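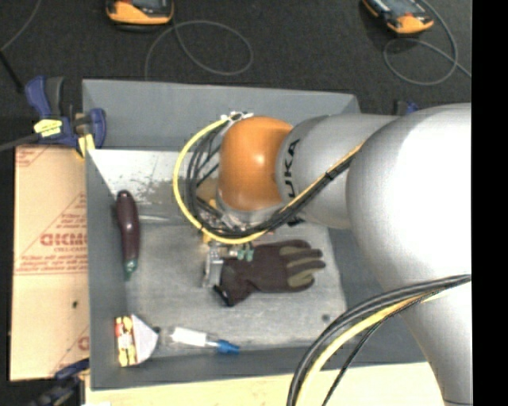 Sorting the Odds-and-Ends Bin

Tips > Workshop > Storage and Sorting

Print this page | E-mail this page

In every workshop I have known there is one open bin where the small things go when no one wants to decide about them. Ours is gray and rectangular, and the floor of it is quite scuffed by now. I keep only a small number of things in it at one time, and I would like to share how I do this.

Choose a bin with low contents, not a deep heap. If you must dig with your arm to the elbow, it is already too full. A glove that lies at the bottom of a heap is a glove you will buy again.

Gloves go in pairs. I fold the cuff of one over the other. A single glove can stay 10 days, and then it becomes a rag for oil.

Flat cardboard is better to stand against the wall of the bin than to lay on the floor, where it hides the small pieces.

Do not throw away the old bin because the floor is worn. Scratches do no harm. For marks of old tape or labels I use warm water with dish soap, I wait 3 minutes, and I push with a plastic scraper. Metal scrapers make new grooves and the dirt likes to sit there. If some pale marks remain, leave them.

Dark spots can be grease. Rub a little baking soda with a damp cloth, always in one direction, and dry it well after.

My neighbor Bronwyn Hollis empties her bin on a bed sheet every April. I prefer to do it more often and on the bench, but her way is good if your knees are good also.

The last thing is the label. I write on the short side of the bin what is allowed inside, with a thick marker. When the family puts in something different, I move it the same evening to its right shelf.

Filed under: bins, gloves, cleaning plastic, small workshop

Print this page | E-mail this page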